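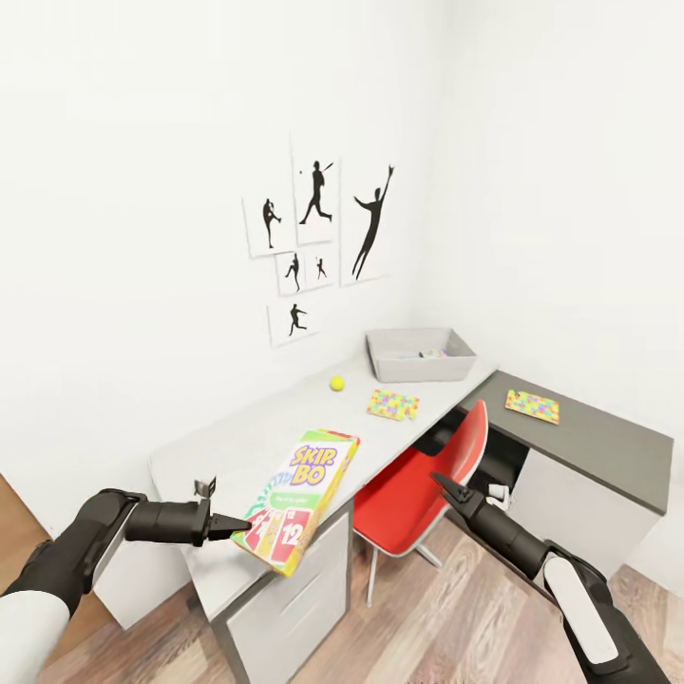

*7 min read*

# Parnetlow Corner Frame, motorized

**Price:** $459, frame only. Tops are sold separately and priced by size.
**Made by:** Pullberg
**Stocked in:** gray, white, black
**Ships:** in two cartons, both heavy
**Page looked after by:** Yayra Agbeko, desks and storage

We sell this frame and we'd like you to buy it if it suits you. We'd also like to stop paying return freight on it. The manufacturer's own copy promises more energy, a better mood and "a new relationship with your workday." I have used one for most of a year and my relationship with my workday is about the same. What I do have is a desk that goes up and down and fits in a corner.

## What you get for the money

Three motorized legs, two crossbars, a control box, a hand switch, a power cord, a bag of screws and a tray for cables. The tray is thin. It will hold a power strip and the usual tangle of cords, and it will sag if you put a heavy power brick in the middle of it. Put the brick over one of the brackets.

You don't get a top. I mention it early as it is the most common complaint we hear, and I have some sympathy. The picture on the carton shows a finished desk with a lamp and a plant on it.

The screws are sized for a top of ordinary thickness. If you plan to use a thin tabletop from another store, measure it before you start driving screws, or you'll have points coming through the surface. The legs will attach to almost anything flat and solid. They will not attach well to a hollow top with a paper core, whatever the person at the other store said.

## Do you need a motor?

Probably not. That is bad salesmanship, so let me put it a different way: ask yourself how often you expect to change the height. Most of the people who come back and talk to us about their sit-stand desks raised them several times a day for the first few weeks, then once a day, then when a visitor came over. If you suspect you are one of those people, buy a fixed corner desk and spend the difference on a chair. We carry the fixed Linton legs, and two sets of them under a pair of plain tops will make a perfectly good corner for a lot less.

Where the motor earns its price:

- Two people of different heights share the desk.
- You do something at it besides type. Sewing, model work, framing and packing orders all want a higher surface than a keyboard does.
- Your back gets sore in one position and you already know from experience that moving helps.

I would not buy it on the strength of calorie figures. Pullberg used to print some on the box. They are gone from the current box, and I didn't see an announcement about that.

## The corner question

People love a corner desk on a floor plan. It uses up space that seems wasted, and it gives you two long sides. Then they live with it and find that the deep part in the middle, where the sides meet, is too far away to reach. It collects things. Mine has a stapler in it that I haven't touched since July.

Before you order, put tape on the floor in the full outline of the desk and leave it there for a few days. Put your chair inside the tape. Can you push back and stand up without hitting the bed, the door or the other wall? Can you open the closet? A chair needs more room behind it than anyone allows for, and with a corner desk you will be swinging it sideways as well.

Check the wall too. Very few corners in real houses are square. A desk that stays at one height can be pushed in until it looks right, but this one travels, and if the top touches the wall at any point it will scrape a line in your paint every time it moves. Leave a gap the width of your finger all the way along, and look for window sills, outlet covers and anything you've hung low.

Two separate desks set at an angle to each other may serve you better. They can be different heights and you can take one with you if you move to a smaller place. The join between them won't be perfect. I'd still recommend it to anybody who rents.

## Load and wobble

The rated load is 500 pounds. I don't believe this is a useful number, and I'd be wary of any brand that leads with it. A desk with two monitors, a computer and a stack of books is nowhere close. What people really want to know is whether the screen shakes when they type, and no rating on the carton covers that.

My answer, from using it: at sitting height, it is steady. At my standing height there is a small side-to-side movement in the long arm, and I notice it if I lean on the edge. At the very top of its travel it moves enough that I would not want to write by hand on it. The third leg helps a lot compared with the straight two-leg frames. Thick carpet makes everything worse. Hard floors are better, but set the leveling feet properly and check them again after the first week, when the screws have settled.

If you clamp monitor arms to it, clamp them close to a leg. Out in the middle of a span they will bounce.

## Noise

Quieter than a blender, louder than the brochure. You'll hear it in the next room if the door is open. It isn't a sound that bothers me, but I have taken one back from a customer who recorded podcasts and felt misled by the word "silent," and I gave him the full refund.

## The app

There is an app. It will remind you to stand, log how long you stood, and show you a chart. It asks for an account and for your location, and I can't think what a desk wants with my location. The hand switch does everything you need and keeps four height presets without any help from your phone. Skip the app.

## Putting it together

Pullberg says one person can do it in under an hour. One person can, if that person has built one before. Plan on an evening and a friend. The frame is built upside down on top of the desktop and then has to be turned over, and that last step is the one people get hurt doing. Don't lift it by the crossbars.

A few things the booklet gets wrong or leaves out:

1. Leave every frame screw loose until all three legs are on. The booklet tells you to tighten as you go, and then the third leg won't line up.
2. The left and right side brackets look the same. They have a letter stamped on the inside face. Check it.
3. Plug all three leg cables in before you plug in the power. If one leg is missing, the control box shows an error that reads like a broken motor.
4. Run the reset before first use: hold the down button until the frame drops, stops and gives a little bounce. A crooked desk out of the box is nearly always a desk that hasn't been reset.

## Will it last?

I don't know, and neither does anyone selling one. The version with this control box hasn't been around long enough. We've sold some 800 of the Parnetlow frames counting the older kind, and the part that comes back is the hand switch, usually when it has been caught between the desk and the arm of a chair. The switches are cheap and we keep them in stock. Motors have been a rare problem so far. I would be happier if the control box had a longer warranty than the screws, and I've told Pullberg so.

Someone always asks about the Mészáros frame, which looks very similar and costs more. I've had both apart on the bench. The Mészáros has a nicer cable tray and a better booklet. The steel seemed the same to me. If you hate assembly, that booklet may be worth paying for.

## Returns

You may return the frame within our normal period if it hasn't been screwed to a top. Once there are screw holes involved we'll still talk to you, but the top is yours. Keep both cartons until you are sure. The foam inserts only fit one way, and a frame sent back loose in a box arrives scratched.

## Goes with

- Linton straight top, white or wood finish
- Linton corner insert (measure your corner first, see above)
- Replacement hand switch for Parnetlow frames
- Felt strip for the back edge, sold by the roll

Questions about fit can go to Yayra through the desk counter. Send your wall measurements, and say what kind of floor you have.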